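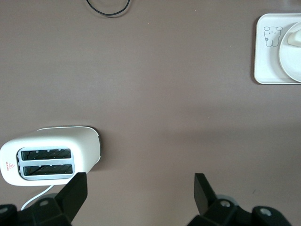
Aug 19, 2022

The Case for Fixing Small Appliances

By Obsa Dinsa

My town, Nodley, has 3,067 residents and no place to get a toaster repaired. There used to be one. Purkska Electric on Mill Street took in lamps, irons, mixers and radios until the owner retired in March. The storefront is now a phone store.

I don't blame the owner, who was tired, or his customers, who had mostly stopped coming. A new toaster costs less than an hour of a skilled person's time. Given that choice, most people buy the new one and put the old one in the trash. I have done it myself.

Still, I think the price on the shelf is wrong. It leaves out the cost of hauling the old one away and the cost of burying it. The county pays for that, and the county gets its money from us. Our last waste bill went up by $19 a household, and small appliances were one of the reasons given.

The usual answer is that people should learn to fix things themselves. I find that a little unfair. Many small appliances are put together with clips that snap when you pry them, or with screws that need a special driver. My neighbor spent 60 minutes getting the bottom off a coffee maker and found that the part he needed wasn't sold to the public.

Two changes would help. The state should require makers to sell basic parts for as long as they sell the product, and for five years after. Heating elements, switches and cords would cover a lot of it. And the town should let a repair person use the old Ladinik School shop room at a low rent. It has benches and good wiring, and it has been locked for years.

I raised the second idea at the July town meeting. The objection was that it would cost some $216 a month to heat the room. That is a fair point, and the rent might not cover it in winter. I would still rather see the town try it for a year. If the bench stays empty, we can lock the door again.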